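# Divstead Two-Arm Demonstration Station

The Divstead station is a bench unit for recording examples of sorting and placing work, supplied by Pluvby to laboratories and training centers that prepare data for learning systems.
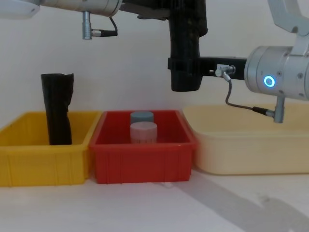 Each station is delivered with two arms, a work table, and a starter set of bins and trays. An operator guides the arms through a task from start to finish, and the station stores the motion of both arms together with the camera views as a single example. Examples that the operator rejects are kept in a separate folder and may be reviewed or deleted at any time.

## Recording

A standard session consists of 400 examples of one task. The starting layout should be changed between examples, within the limits given in the task sheet. Containers may be moved or exchanged, but their contents must match the sheet before recording begins. Sessions may be paused and resumed by a different operator, whose initials are then added to the record.

## Supplied with the station

- Two arms with mounts and cables
- Work table, white
- Bins and trays for sorting tasks
- Trutow recording software, with licenses for 3 operators
- Printed task sheets for 23 tasks

Tools for the arm ends are ordered separately.

## Installation and training

The station must be placed on a level floor with steady, even lighting. Installation and operator training take 2 days and are carried out at the customer's site. Customers of the Te Moana office may attend training there instead.

Requests for quotations, replacement containers, and additional task sheets should be addressed to Lorraine McPhee, Equipment Services, Pluvby. Orders received after January will be filled with the revised table mount.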